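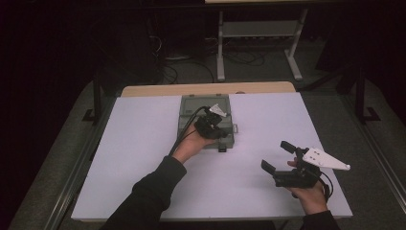 Why Do We Sort Things?

Somewhere in your home there is a drawer full of batteries, string, one birthday candle and a key that opens nothing. Grown-ups call it the junk drawer. They are a little ashamed of it, and they will not let you tidy it, because then they'd never find the string.

Sorting means putting things that are alike in the same place. It sounds simple until you try it with buttons. Do all the red ones go together? Or all the big ones? And what about the big red one? Your sister will have an opinion on this, and it will be different from yours.

The thing you choose to sort by is called a property. Color is a property. So are size, shape and weight. You can sort the same pile of buttons by color on one day and by size on the next, and you'd be right both times. Your sister would be right too, but you don't have to tell her.

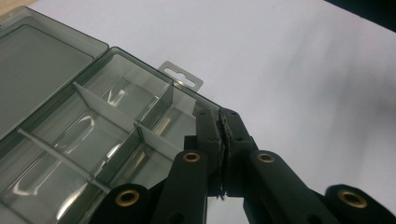 Fraser Children's Museum, Learning Department

Boxes with compartments are handy for small stuff like beads and screws. The walls between the sections keep each kind in its own spot, at least until somebody turns the box upside down with the lid open. (We have done this. It was 602 beads. We found the last one in May, inside a shoe.)

Sorting does more than keep your shoes free of beads. It saves you looking. Suppose you have one blue bead mixed in with all the others. You might have to check nearly every bead before you spot it. But if the beads are sorted by color into 10 groups, you only need to look in the group marked blue, and you can ignore the rest of them, which beads don't mind.

Libraries do this with books. Supermarkets do it with food, although they can't agree on where raisins live. Scientists do it with animals, and then they meet an animal like the platypus, which lays eggs, has fur and looks like a duck borrowed its face to a beaver. Some things don't fit neatly in any group. When that happens you can make a new group, or change your rule.

Try it yourself

Get a handful of small things, such as coins, buttons or dry pasta. Ask before you take the coins.

Sort them by one property. Then mix them up and sort them by a different one.

Now ask a friend to guess your rule without any hints. If they guess it right away, pick a sneakier rule.

Put the pasta back when you're done. Somebody was planning to eat that.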